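Tabletop cell, house rules rev 3: notes while rewriting
11/03/2019
Written up by T. Laur

Spent the morning going through the old rules sheet line by line with Damilola. Rev 2 was written when we had one arm and one person who ran it. Most of it still holds. The parts that don't are reset, cable routing and what counts as "clear of the table."

Reset first. Rev 2 says "return objects to start positions," and everybody reads that differently. Ibrahim puts things back where the last episode began. Halima puts them back where the session began. Both are fine, but mixed in one log they make the log hard to use. Rev 3 will say session start, with a layout card on the wall, and any change of layout gets a new log number.
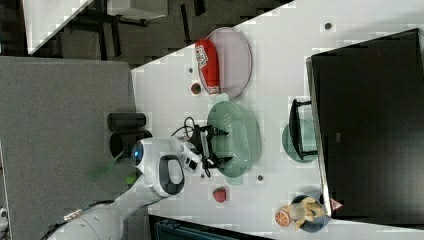 The second thing is who may reach in. Rev 2 allows a hand on the table while the arm is "idle." Idle isn't a state on our controller. It can be holding position with drives on, and someone coming in from the hallway can't tell that from drives off. New wording:

- Drives off before any hand crosses the table edge.
- The person who switches off is the person who switches back on.
- Say "going live" out loud and wait for an answer from anyone in the room.

Ese asked if the spoken call is overkill when you are alone. I left it in. It costs nothing and keeps the habit.

Cables. We lost most of an afternoon in January to a half-seated plug at the wrist (log 361, Amadi harness, since replaced). The old sheet only says "check cables." I want a slow joint sweep at the start of each session, one person on the stop button and one watching the slack. 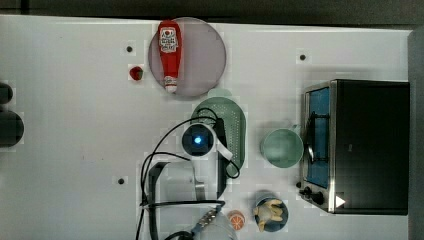
Reach limits need their own paragraph in rev 3. The planner keeps the arm out of fixed boxes, but it knows nothing about the cables, and a loop can hang well outside the box the arm itself fits in. When the arm is working low over the colander, the black cables come down the side of the gripper body and one curls back up along the colander's right side, with the mug next in line. So the keep-out for loose items gets measured from the outermost cable. Drafted as 70 mm for now. Damilola thinks that is tight and will try it with the Rivix sleeve on.

Speed: cap at 12 percent for anything within a hand's width of the tabletop, until a layout has been run through once in full. Halima wants the cap in the config file so it can't be forgotten. Agreed, she has the ticket (2663).

Last item is approach over shiny or perforated surfaces. The rule will be to look at the wrist view before closing the fingers, and if there is glare near the fingertips, stop and change the lights before going on. Don't try to nudge through it. 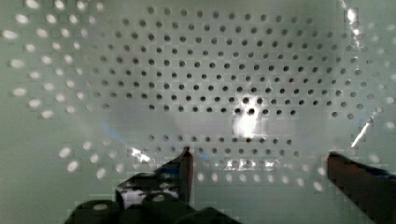
Wrist view, fingers close to the perforated surface. Glare spot right of center.

To do:
- Layout card, print and laminate (Ese)
- Ask Wurness for the stop button spare
- Ibrahim to read the draft cold and mark anything he would have to ask about
- Take rev 2 off the door when rev 3 goes up

Still open: whether visitors sign the sheet or just get the talk.

Print this entry | E-mail this entry
Lastel workshop notebook. Contact: Triin Laur. © Lastel. Back to top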